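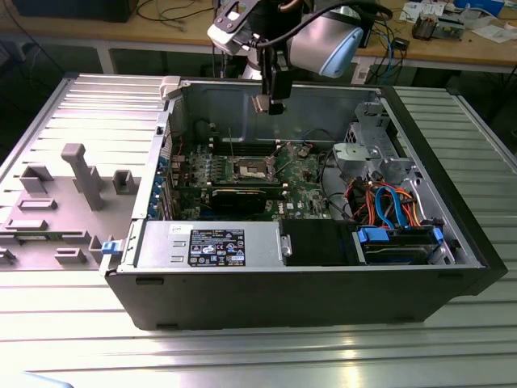

Tùng Giáp did not plan to work with old computers. He came to Lolholm to write software for cameras, and in his second month somebody asked him to sit beside a robot arm and guide it through a task, again and again, while the system recorded everything.

"I thought it would be two weeks," he told me. "Now I dream about screws and cables."

The project is called Brumex. Its goal is to teach an arm to take used desktop computers apart, so that the parts can be sorted for repair or recycling. The team does not write the movements by hand. A person steers the arm, the recording is kept as one example, and the learning system studies all of them together. When we met on October 7, 2023, there were 579 accepted examples. Another 753 had been recorded and waited for checking.

I asked him what makes an example good. He was silent for a moment.

"It should be calm. If I hesitate over the memory slots, the arm will learn to hesitate there also. But I must not be too perfect. If I always come from the same side, it knows only this side."

For this reason the case is turned a little between the recordings, and the cables are moved. Cables are the part he respects most. A graphics card is stiff and stays where it is, he explained, but a cable has a new shape every time. In September he spent over 5 days only on cables, and he kept fewer recordings than he had hoped.

Does he throw away the mistakes? Some of them, he said. When the gripper misses and he corrects it, the recording stays, with a note. "The correction is useful. Only when I am lost, I delete."

Triltitex, the company which supplies the old machines, would like to see the first trial without a human operator before winter. Tùng is careful with promises. He wants more models of case first, and a second person at the controls, whose hands have other habits than his.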